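Households wanted to try out a two-armed tidying robot at home

Mordale is looking for people who would be willing to have one of our robots come and work in their home for a few weeks, and to tell us plainly what they think of it. The robot is called Platon. It has two arms on a wheeled base, and it is meant for the sort of everyday picking up that most of us put off until Sunday evening: clothes on the bedroom floor, cushions, toys, the odd bottle that has rolled under a chair.

We have been building Platon for quite a while now and we are very fond of it, but we are also the people who made it, and we know where it likes to go and what it tends to muddle. What we would dearly like is the opinion of people who have never met it before. We have room for 41 households this time, in and near Farance, and visits will begin in February.

What sort of home are we after? All sorts, really. Flats, terraced houses, a studio where the bed and the sofa share one room, a family home with far too many shoes in the hall. Please don't tidy up for us before the first visit (people always do, bless them, and then poor Platon has nothing to get on with). Carpet is very welcome, as are rugs, provided they don't have long fringes, which the wheels don't get on with yet.
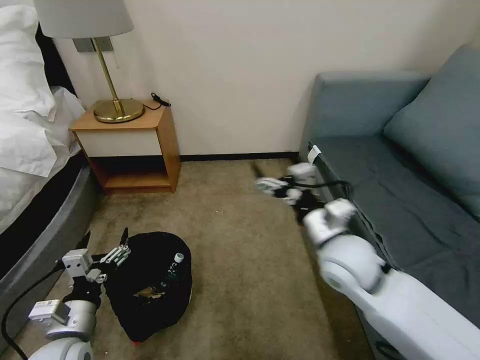 Soft things are what we most want to learn about. A box or a cup keeps its shape when you take hold of it, but a jumper dropped on the floor never lies the same way twice, and there may well be something tucked up inside it. We would like Platon to be gentle and sensible about that, and every home it visits teaches us a little more.

Taking part lasts six weeks. Didier Pruvost or Sławomir Szczepańska will bring the robot to you, set it up and stay for the whole of the first morning, so there is nothing you need to read or prepare. After that you would run it for half an hour at a time, on three days a week of your own choosing, with someone over 18 in the room. There is a big stop button on the base and another on a handset you can keep in your pocket. At the end of each week we ring you for a chat, and you fill in a short form – ten minutes at the kitchen table should do it.

Platon uses cameras to find its way and to see what it is picking up. Recordings from your home are kept by us and used only to improve the robot. You can ask us to delete any of them, at any time, and you needn't say why. We will go through all of this with you on paper before you agree to anything.

You will need:
a room at least 27 square metres in size, or two smaller ones joined by a level doorway
step-free access from the street, or a lift
an ordinary wall socket for charging overnight
wi-fi that reaches the room in question

Pets are fine if they are calm by nature. We can't at present visit homes with children under 6, though we hope to later on.

Each household receives 2000 euros, half after the first week and half when we come to collect the robot. If anything of yours is damaged we will put it right, and you may stop whenever you like and keep what you have been paid so far.

To put your household forward, write to Arlindo Barbosa at Mordale, 2nd floor, the Perrin building, Farance, or ring the office on any weekday morning and ask for him. Tell us who lives with you, what your floors are like and which tidying job you would most happily give away. We read every letter and reply to all of them, although it may take us a fortnight or so when the post is heavy.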